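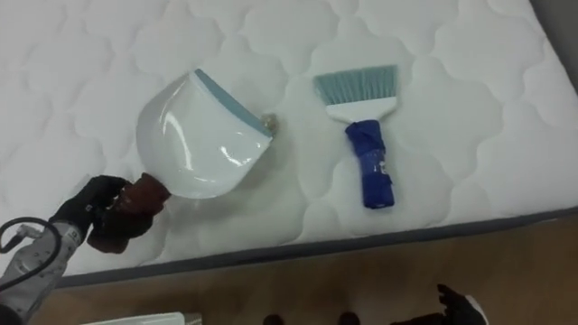 By Beverley Wragg
Opinion | May

Success rate is the first number in almost every paper on robot manipulation, and I think we should move it further down the page.

My own group is as guilty as any. Our sweeping policy for the Tresham platform was trained on 3223 demonstrations, all of them two-handed: dustpan in one hand, brush in the other, a bit of debris to be collected from a soft surface. We ran 227 evaluation trials and reported one figure. A trial passed if the debris was in the pan when the clock ran out at 55 seconds. Everything else was a fail.

Consider what that rule throws away. A robot that holds the pan well, lines up the lip and then misses the debris by a finger's width scores zero. So does a robot that never picks up the brush. A robot that shoves the debris around the quilting until it happens to fall in scores the same as one that does it in a single stroke. When we changed the training recipe and the number went up, I couldn't say which part of the job had improved, and neither could anyone reading the paper.

Soft surfaces make this worse. A tabletop pushes back the same way everywhere. A quilted mattress has raised panels and stitched valleys, and a small clump can settle into one of them. The edge of the pan has to press down enough to close the gap without plowing into the padding. That is the interesting part of the problem, and pass or fail says nothing about it.

The Rana benchmark does better. It splits each task into stages – grasp, approach, contact, transfer – and gives a score for each. Critics say the stages are arbitrary, and they are, a little. Griseck goes another way and has people rank pairs of videos, over 2000 pairs for its last release. That costs money and the rankers disagree, but the disagreement is published too, and I learned more from it than from the averages.

Binent, where I consult, now asks for stage scores before it will look at a policy. I would like reviewers to ask for the same. Keep the success rate, put it in the table, and show us where the failures happened.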